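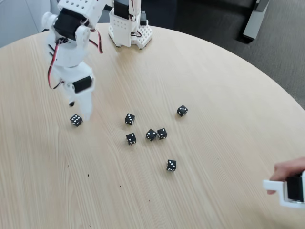
Week 2 – Programming a small venue

Hi all, my notes from Monday, tidied up a bit for those of you who had the clash with Babita Malhotra's lighting class.

We started with the calendar. A venue has 366 nights to think about in a leap year, and when I ran the Solanki we had something on for 119 of them. People gasp when I say that. It's fine! A room with one technician and a bar licence can't run every night, and the dark nights are when you rehearse, fix the seats and hire the place out to the yoga people (bless them, they paid for our heating).

Holds. A hold is a pencilled date. The first hold gets first refusal, the second hold waits, and if the second wants to confirm they "challenge" and the first has a set time to sign or let go. At the Solanki it was two working days. Write every hold down, with the time the call came in. I once gave the same Saturday to a choir and a puppet company, and I still can't look at a puppet.

Deals. Three you need to know for the assignment:

Straight hire – they pay you a fee and keep the box office.
Guarantee – you pay them a fee and keep the box office, so the risk is all yours.
Split – you share ticket income, usually after agreed costs come off the top. Read what counts as a cost. Read it again.

Narayanan asked whether a split is kinder to new artists. Sometimes, yes, but if only 14 people come then a share of that won't cover anyone's petrol. I like a small guarantee against a split, whichever is greater. Salamatu Odukoya will talk about this from the artist's side when she visits in September, and she has opinions.

For next time: read the Kosport season brochure and mark which shows you think were hires. Look at who's selling the tickets, that's your best clue. Then draft a one-page offer letter to a touring theatre company for a night at the Vasside. Make up the fee but not the seating plan, which is in the shared folder.

Satish and Dinesh, I still have your budgets from week 1. Come and grab them before class.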